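2020年12月3日 星期四 阴

早上醒得比闹钟早，躺着听楼下的人倒车，倒了很久。起来煮粥，水放多了，成了米汤，就着半块腐乳喝完。窗户上一层水汽，用手抹开，外面灰蒙蒙的，对面那栋的晾衣杆上什么也没有。

昨晚又没睡好，起因是Renu Pant发来的那个睡眠课程。课叫Liren，她已经跟了两个星期，说自己“像换了个人”。我问怎么个换法，她说早上起来脑子清楚。我又问以前脑子不清楚吗，她发来一个白眼。我不是故意抬杠，我是真想知道。两个星期以前她刚交完一个拖了大半年的稿子，换谁交完那种东西都会脑子清楚的，这笔账怎么就算到课程头上去了？

不过她的好意我领。她见我这一年黑眼圈就没下去过，劝过我喝酸枣仁，劝过我换枕头，这回劝我上课。试听那一节我听完了。一个声音很低的男人，让我想象自己是一片湖。我躺在那里想了半天湖，想到小时候去水库钓鱼，鱼没钓着，凉鞋掉进去一只，回来挨了一顿骂，骂的具体内容居然还记得。越想越精神。湖的那一段结束后，他开始介绍完整版课程的价格，语速比讲湖的时候快得多。

今天上午没什么正事，就把他们网页上那些“研究表明”一条一条点开看。有几条点进去是别的公众号，那个公众号又说研究表明，再点，没有了。有一条总算落到一篇论文上，英文的，我啃了一个多钟头，生词查了一堆。人家研究的是轮班护士，跟“晚上十点前入睡，黄金排毒”没有任何关系，全文一个字没提排毒。我很想知道写网页的人到底读没读过。大概没有。大概他也是从别的网页上抄的，那个网页也是抄的。

睡眠这件事，好像每过几年就要换一套说法。我妈那一辈讲早睡早起，讲睡前烫脚，讲头不能朝北。后来讲八小时，少一分钟都要折寿。再后来说八小时是错的，要按周期算，一个周期九十分钟，醒在周期当中就会难受。我真按周期算过一阵，每天临睡前在脑子里做乘法，做完就睡不着了。现在又时兴看“睡眠得分”，手腕上戴个东西，早上起来先看自己昨晚睡得好不好。这个我是最想不通的。睡得好不好，难道不是我最清楚？Ajith Joseph戴的那个叫Flukura，他说有一天自己觉得睡得特别香，一看得分低得很，立刻就觉得累了，累了一整天。他当笑话讲的，我听着不太好笑。 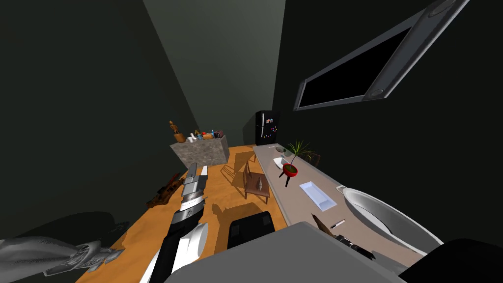

所以我下午给Ajith回信，劝他把那东西摘下来一个礼拜试试。他肯定不会摘。他这个人信数字，买个西瓜都要比一比单价。他回得很快，说摘了就断了，连续记录会清零。你看，本来是为了睡觉，现在是为了不断。我没有再劝。劝人这种事我自己也很讨厌，谁劝我我烦谁，轮到我倒是劝得很起劲。

午饭是昨天的剩菜，茄子，热过以后颜色很难看，味道还行。吃完困得要命，在椅子上歪了一会儿，脖子歪疼了。午睡也是有说法的，有人说二十分钟，有人说超过半小时有害，又有人说午睡的人长寿。长寿的人本来就闲，闲的人才有工夫午睡，这个因果谁理得清。我外公一辈子不睡午觉，活到很老；我外婆天天睡，也活到很老。两个人唯一的共同点是都不听别人讲养生。

下午去邮局寄东西，给Vilém Mikuš的那本旧书，拖了很久了。柜台问要不要保价，我问保价具体保什么，她念了一段，念得我更糊涂，最后没保。书是Branutia那套小册子里讲梦的一本，纸都黄了，作者很有把握地告诉读者，梦见掉牙是什么意思，梦见涨水是什么意思。寄之前我又翻了翻。里面说梦见湖主心境安宁。我想起那个声音很低的男人，心想搞不好他看的就是这本。

说起来，二月份那阵子我其实睡得很好。那时候哪儿也不去，白天黑夜都差不多，人人都在说焦虑、失眠，我倒头就睡，睡得有点不好意思。按说最该睡不着的时候睡得着，现在日子慢慢像样了反而不行，这该怎么解释？课程里解释不了，手环也解释不了。Renu的解释是我“后知后觉，身体在还债”。这话听起来很有道理，可是反过来也同样有道理：要是我二月睡不着、现在睡得好，她一样可以说身体已经调整过来了。怎么说都对的话，我一向不太敢信。

从邮局出来顺路去了新开的那家茶铺，招牌上写着Mạch，字写得很花，我站在门口认了一会儿。老板推荐一种“安神茶”，我问里面是什么，说是洋甘菊、薰衣草，还有他们家的秘方。我问秘方是什么，他说秘方嘛。喝了一杯，热的，有点甜，坐在窗边倒确实舒服。可那是因为坐着，外头又冷，给我一杯白开水我也舒服。他们家一小包要价不低，我还是买了2包。一边不信一边掏钱，这个毛病我从年轻时候就有。

回来的路上碰见楼上的Vivek Lodhi，他提着一大袋橘子，硬塞给我几个。他说他的办法是睡前不想事。我说这怎么做到？他说就是不想。我看他的样子是真的能做到，这种人我是很羡慕的，但经验没有办法借。就像问一个瘦子怎么瘦的，他说就是吃不多。

晚上下了面条，卧了一个蛋，橘子吃了，酸。洗碗的时候想，我这么较真地去拆这些说法，可能也是睡不着的原因之一。一个人夜里躺着，脑子里还在核对别人的出处，怎么会睡得着呢。但是要我为了睡觉去相信排毒，我也做不到。先不管它。

Ronaldo Bastos晚上来了电话，聊了快一个钟头，主要是他讲，讲他的牙。他右边下面有一颗要拔，医生说拔，另一个医生说不用拔，他问我信谁。我说你哪边疼得厉害就信哪边。他骂了我一句，又接着讲。他说他最近每天九点就上床，我说那你几点睡着，他支支吾吾，说一点多。那就是在床上躺了大约4个钟头，还把这叫早睡。我没好意思笑出来。挂电话之前他忽然问那个湖的课能不能转给他听听，我转了，顺便把那篇讲护士的论文也转了。他肯定只听湖。

刚才泡了安神茶。公平起见，记在这里：喝茶的时间是十点差五分，喝前不困，喝后也不困，跑了两趟厕所。一晚上说明不了什么，明天再喝一次，后天不喝，对照一下。Renu要是看见我这样写，又要发白眼了。

试听课的页面弹出来一条，说优惠今晚截止。昨天弹的也是今晚截止。

明天要记得：给妈打电话，问她那床旧棉被还要不要；买洗洁精；茄子不要再买了。灯先关了，躺下再说。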